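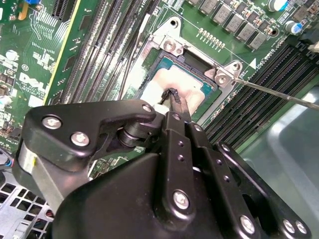 *Gripper and screwdriver at the processor socket of a Dell motherboard.*

21 September 2024

**Pruvley publishes findings on robots in computer repair**

Pruvley, which refurbishes office computers for schools and small firms, today released the results of a trial of robot arms at its Okoth shop. The question was a plain one: can a machine take over bench work that a trained person does every day?

The answer for now is "in part." The trial began in March and covered 107 bench tasks, among them seating processors, clearing old thermal paste and driving screws. A technician stepped in on 15 of them.

"Placing a part is going well. Handling small, soft or sticky things is still hard," said Aksel Lykkegaard, head of operations at Pruvley. "Our customers should not expect a robot to fix their computer alone this year."

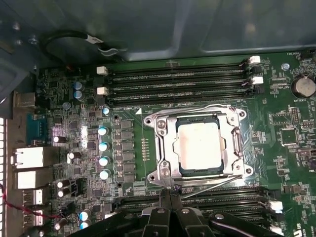

## Work on the socket

Processor work was chosen as the main test. The part is square and flat, but the socket around it leaves little room for error, and the lever and frame must be handled in the right order. 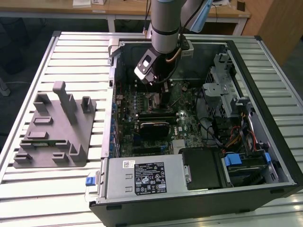 ## Next steps

Pruvley will add 2 more benches at its Flilta site and will extend the trial to drives and power supplies. No jobs will be cut as a result of the work. The full report is available to trade customers on request from the Pruvley press office.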